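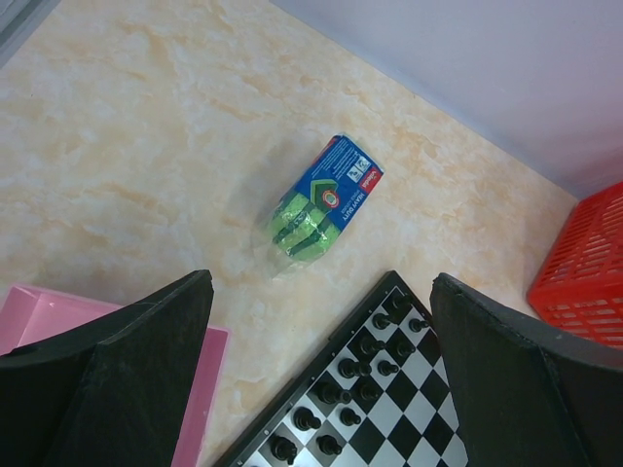 How does a robot learn to pick something up?

Most of the time, a person shows it. Somebody moves the robot through the job, either by pushing its arm around or by steering it from a little way off, and the robot saves every bit of the movement. After it has plenty of these lessons saved up, a computer program looks for the pattern in all of them, and then the robot gets a turn by itself.

By Yaryna Sydorenko
Aug 14, 2021
14 comments

I teach robots for a living, and when I tell kids that, they usually ask me if the robot sits at a desk. (It doesn't. It's bolted down, for one thing.) The next question is usually whether I talk to it, and I do, but only to complain. It can't hear me. What it pays attention to is how its arm is moving, what its motors are doing and what its camera sees.

So let me tell you how a lesson goes.

Try this first. Think about tying your shoes, and now try to explain it to someone using only words. Cross this over that, no, the other one, now make a loop, a smaller loop, hold it with your thumb... It's awful! You know exactly how to do it and you still can't say it very well. Your hands know more than your mouth does.

Robots have the same trouble from the other side. In the old days (and still today, in lots of factories) a person would type out every single move. Go forward this far. Turn this much. Close. That works great when the thing you want is always in the same spot. If a car door shows up in the same place every time, the robot can grab it all day long. But put a package down a little crooked and those typed moves are no good anymore. The robot closes its gripper on air, looking very serious about it.

Showing is easier than typing. There are two main ways to show a robot something, and I've done a lot of both.

THE FIRST WAY: HAND OVER HAND

Did a grown-up ever hold your hand while you were learning to write the letter S? That's pretty much it. We set the robot's arm so it goes soft and easy to move, and then I take hold of it and guide it through the job. Down, forward, a little twist, close, lift. While I'm doing that, sensors in the joints keep track of how far each one has bent. A joint is a place where an arm bends, like your elbow, except robot arms often have more of them than you do.

I like this way because I can feel what the arm feels. If it's stretching too far, it gets stiff and awkward, and I know to try a different path. What I don't like is that my own arms get tired, and my sleeve keeps getting in the camera's way. One whole morning of lessons had my green sweater in them. Maksym Didenko, who checks our recordings, sent me a note that just said "sweater" and I had to do the morning over again.

THE SECOND WAY: REMOTE CONTROL

The fancy word for this one is teleoperation. "Tele" means far away, like in telephone and television, and "operation" means working something. You work it from far away! Sometimes far away is another city. For me it's usually a chair a few steps from the robot.

There are different kinds of controllers. Some look like the one for a video game. Some are like a joystick. The one I use most is a small arm of its own, shaped like the big one, and when I bend the small one the big one bends the same way. We call the small arm the leader and the big arm the follower. Our leader arm came from a company called Surkley and it has a squeaky elbow, so everyone in the building knows when I'm working.

With remote control nobody's sleeve gets in the picture. But you lose the feeling. If the gripper bumps into the table, I might not notice right away, so I have to use my eyes a lot more. That's why the camera near the gripper matters so much. It rides along with the fingers and sees what they are reaching for.
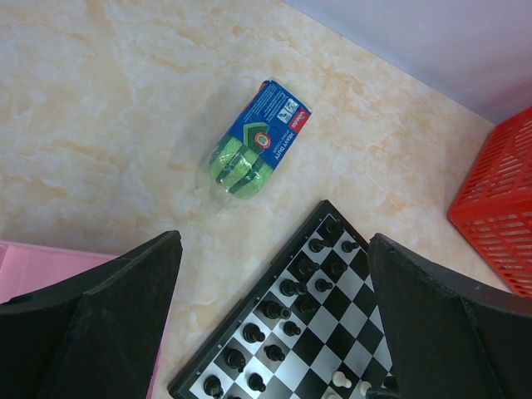
Robot's-eye view: two black fingers, a chessboard, and a pack of sponges farther up.

You get used to seeing things like this after a while. From the wrist the fingers always look enormous, because they're so close to the camera, and everything else looks small. When I was new I kept stopping too early. I thought I was about to crash into things that were still a good reach away. Try looking at your kitchen table with your chin on the edge of it and your two hands stuck out in front of your nose, and you'll get the idea.

A table with different things on it makes for good lessons, too. A pack of sponges is wrapped in shiny plastic, and the shine shows up as a bright patch that slides when the camera moves. A chess piece is small and easy to knock over. A basket with slots in the side has lots of edges a gripper could catch on. If all my lessons were about one plain block on a clean table, the robot would only be good at plain blocks on clean tables, and I've never been in a kitchen like that. Have you?

WHY ONE LESSON ISN'T ENOUGH

Let's say I want the robot to pick up a pack of sponges. I show it once. Is it done learning?

Nope, not even close. After one lesson, all the robot has is a copy of one movement. It doesn't know what part mattered. Did I go slowly because the package was slippery, or because I was yawning? Did I come in from the left because that's the best side, or because something was standing on the right? One lesson can't tell it.

So I do it again with the pack turned a bit. And again with it closer, and again with it next to something tall. For our first sponge job we recorded 800 lessons. Maksym went through them and threw some away (too jerky, bumped the table, the sweater) and we kept 700. A computer then spent the night looking through those 700 for what they had in common. The fingers were always open before they got there. They always lined up with the narrow side of the pack. They never closed until the package was between them. Nobody typed those rules in. The program found them in the lessons, kind of the way you learned that dogs come in different sizes but are all dogs.

Mistakes are useful too, by the way! If I miss a little and then fix it, I often keep that lesson. The robot is going to miss sometimes, and it helps if it has seen what to do next. My boss, Zoia Hnatiuk, had to tell me this over and over, because I used to stop and start fresh every time I wobbled. My lessons were very pretty and the robot had no clue what to do when something went wrong.

WHEN THE ROBOT COPIES TOO MUCH

Robots copy everything, including the stuff you didn't mean to teach. Last December we had a robot that would reach out, stop for a second, and then grab. We could not figure out the stop. We checked the motors. We checked the cables. Then Stepan Hordiienko watched me teaching and started laughing, and it was me. I pause right before I grab. I always have, I think I do it with cookies. The robot thought the pause was part of the job.

We call that robot Clotwood, after the street our workshop is on, and it still has a teeny bit of my pause left.

TRY IT AT HOME

You need one friend, one scarf for a blindfold, and 5 things that won't break. A sponge is good. So is a sock, a plastic cup, an orange and a spoon. Put them on a table and clear away anything sharp or hot.

Your friend is the robot and wears the scarf. You're the teacher.

First do hand over hand. Stand beside your friend, gently hold their wrist, and guide their hand to the sock. Let them close their fingers when you tap once.

Now do remote control. Stand across the room and use only these words: left, right, forward, back, up, down, close, open. No saying "no, over there!" The robot doesn't know where there is.

Then swap places. It's much harder being the robot than you'd think, and you'll be a nicer teacher afterward. My nephew steered me straight into the orange.

If you want to make it tougher, move one thing after each turn and see if your friend still goes to the old spot. They probably will.

A FEW QUESTIONS KIDS HAVE SENT ME

Does the robot get bored? No. I do, a little, sometime after lunch.

Can it learn from watching videos of people? People are working on that. It's tricky, because your hand has a thumb and four fingers, and lots of robots have a gripper with just two big ones. The robot has to work out what your thumb was for.

Could I do your job? Sure you could! Steady hands help, and so does being patient. Villads Gunnlaugsson, who is the best teacher on our team, says he learned most of it from untangling fishing line with his grandpa.

Does the robot ever say thank you? It opens its gripper when the lesson's over. I'm going to count it.

22 shares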